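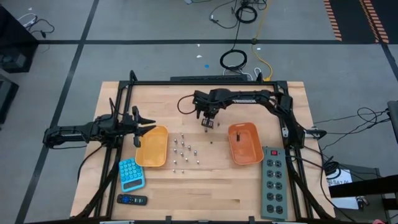 Jhonatan Restrepo reckons you should walk up to Hurkanton from the river side, and having now tried both ways I agree with him, though my knees don't.

Hurkanton is a ruined hill fort and market town above the village of Clerkow. The hill is 137 metres high, which sounds like nothing until you're on the path! Most of what survives is the lower town: five cisterns cut into the rock, a stretch of paved street and the footings of a gatehouse.

History

The first mention of the place is in a toll list of 761, where it pays in salt and wool. I love that list (it's very grumpy about mules). Traders coming over the pass from Jusberg had to stop here for water, and the town charged them for it, so it did rather well for itself. Then a lower road was opened through the valley, the caravans went that way, and within a couple of generations people had moved down to Clerkow and taken a good deal of the stone with them. You can still spot it in the church wall.

Excavation

Digging began in 2000 under the Shevchuk Trust and went on each summer for several years. The big find was the oil press behind the gatehouse, with its weights still lying in the pit.

Visiting

The upper gate shuts from November until spring, but the river path stays open. I was last there on October 9, 2019 and had the cisterns to myself. Take a torch, and mind the third one, as the steps are badly worn.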